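The Keys to Wolell

Meifang Hou got off the bus at Zillmont with one bag and the letter. The solicitor had written the date at the top by hand, 2021-01-08, and under it a single paragraph saying that her aunt's house at Wolell was now hers, and that the keys were with the ferryman.

She had not been to Wolell for years. The ferry was smaller than she remembered. The ferryman was the same man, greyer, and he handed her the keys in a bread bag.

"She paid me up to the end of the winter," he said. "For the crossings. So you don't owe me."

Meifang thanked him and sat on the bench inside, out of the wind. It was a short crossing. Halfway over he cut the engine to let a barge go by, and they drifted a little towards the Pliltulard side.

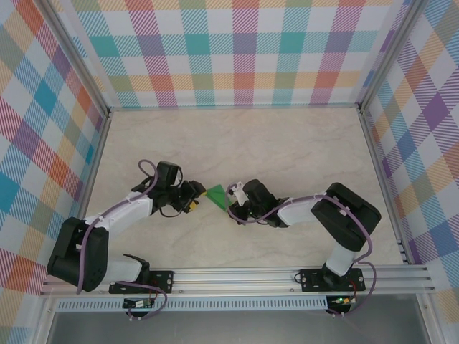

The house was at the top of the lane, 121 steps from the landing if you had a child's legs. She had counted them every summer. She didn't count them now. The bag was heavy and she had to stop twice.

Inside it smelled of coal and soap. Her aunt had left the kitchen tidy -- cups on their hooks, the tea towel folded over the rail. On the table was a notebook with a rubber band round it. Meifang filled the kettle, lit the stove and sat down in her coat to read.

It was mostly weather. Wind from the west. Frost on the beans. Then, in September, a different sort of entry: "Zeng came about the wall. Told him to leave it." The next day said the same, and so did the day after that.

She knew which wall. It ran between the two gardens, and it had been falling down since before she was born. 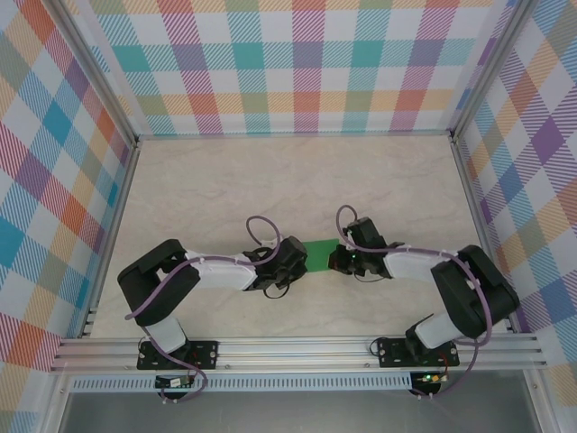 Why hadn't her aunt wanted it mended? Zeng told her the next morning, standing at the back door with his cap in his hand. With the stones down, he could step across and see to her fire, and she could step across and eat with him.

"If I'd built it up we'd have had to go round by the lane," he said. "She didn't like the lane in the wet."

"How long did you do that?"

"Since my wife died. I'm 72 now. You can work it out."

Meifang asked him in. He wiped his boots for a long time and then sat in what was clearly his chair, the one nearest the stove. He took two sugars. He looked at the notebook but didn't ask about it.

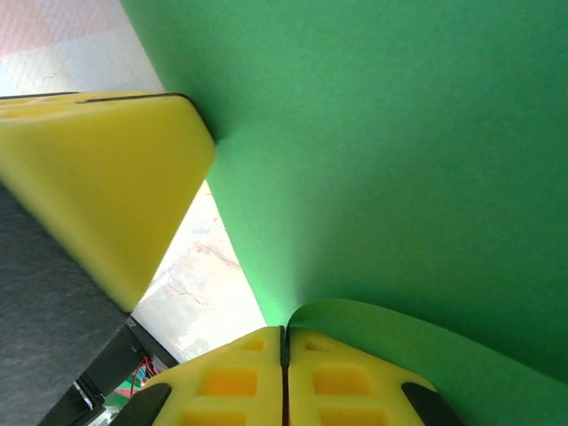
They talked about the roof, and whether the pump would last. He thought the house would fetch a fair price if she waited for spring. She said she supposed it would. He finished his tea, rinsed the cup and put it back on its hook without having to look for it.

When he had gone she went out to see the wall. There was a gap in the middle wide enough for one person, and the grass was worn down to mud on both sides. Somebody had laid a flat stone there to stand on.

She went back in, found a pencil in the drawer and turned to the first clean page of the notebook. Wind from the north, she wrote. Zeng came.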